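Teaching Robots by Hand: Our Visit to the Henare Lab Open Day
Project report by Sena Ametepe and Ademir Falcão

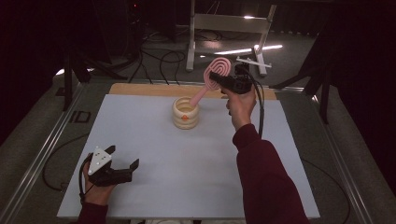
We picked the open day at Henare for our project because we both wanted to know how a robot learns a job that no one has written out step by step. Our teacher, Ms. Ngata, got us on the list, and 20 students from Jarkholm went along in May.

The demonstration was run by Oanh Âu, who works on what she calls "everyday tasks." Before the visit we thought a robot had to be programmed line by line. At Henare a person holds a pair of grippers, one in each hand, and does the job at a table. The grippers record how the hands move, and the recordings are used to train the robot later on. It looks so simple when she does it!

Then we got to try. Picking things up was much harder than we expected - you keep wanting to use your fingertips, and all you have is two jaws. Ademir was too fast at first and had to start over. Sena found that it helped to line up the jaws before moving in close. Oanh told us slow and steady recordings are the most useful, but that they keep some of the clumsy ones too, so the robot can see how a person recovers from a mistake.

We asked how many recordings it takes. For one easy task her group starts with 50, and for a harder one they collected 300 before the robot did it well. Tane Halliday from our class asked if the robot could then do the same job in his kitchen, and she said probably not yet, because the light and the table would be different. We talked about that the whole bus ride home.

For the second part of our project we want to build a small gripper out of cardboard and string and test which shapes it can hold. Oanh gave us two tips: make the jaws wider than you think you need, and put something rubbery on the inside.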